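About Dretar

Dretar started with two of us, a borrowed bench and a notion that robots learn handling best from watching it done, over and over, in ordinary rooms. We're still at it in Brimthorpe, and we still love it – most days!
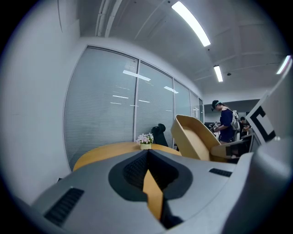

A hand-held gripper at work by the round table in our office.

Our people carry the grippers themselves, picking up and putting down everyday things while the camera records, up to 30 takes in a sitting. The first set we finished, Jalali, holds 3024 examples, each one watched through before it goes in. Come by and try a gripper if you're nearby – we'd be glad to show you.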